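Skarkstead Ribbed Table Mat, Dark Gray

Product no. 264
Maker: Zivska
Use: bench and tabletop cover, indoor

The Skarkstead is a flat sheet mat for worktables, craft tables and packing benches. It protects the top from light wear and gives small parts a plain background to sit on. The fine ribbed face limits sliding. Lids, trays and shallow dishes sit level on it.

The mat has no adhesive backing. On a smooth top it should be fixed at all four corners with cloth or paper tape. Overlap two strips at any corner that takes side load – usually the one nearest the user. It can be set square to the table or turned on the diagonal.

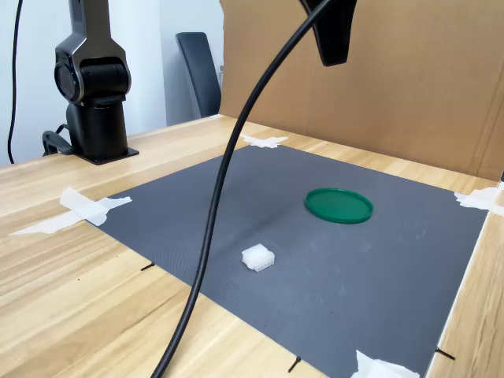

Zivska Product Desk

A dark gray mat on light wood, held with white tape at the corners, with a green plastic lid and a small white block on it. Pale scuffs show on the gray surface, as they do on any dark mat in regular use. Most come off with a damp cloth and a drop of dish soap. Wipe along the ribs. Do not use solvent cleaners or scouring pads.

Specifications
Color: dark gray
Surface: fine ribbed, one side
Maximum surface temperature: 37 °C
Pack quantity: 1 mat, tape not included
Carton quantity: 9 mats

Fitting
Unroll the mat face down and leave it overnight under a flat weight. Wipe the tabletop and let it dry. Tape the far corners first, pull the mat flat by hand, then tape the near corners. Test the tape on a hidden part of the table if the finish is oiled or waxed.

Ordering
Stock is held at the Ivville warehouse. Orders of 100 mats or more are shipped on a pallet. The Tran smooth mat will be sold alongside this one from December – same color, no ribs.

Page revised 12 September 2023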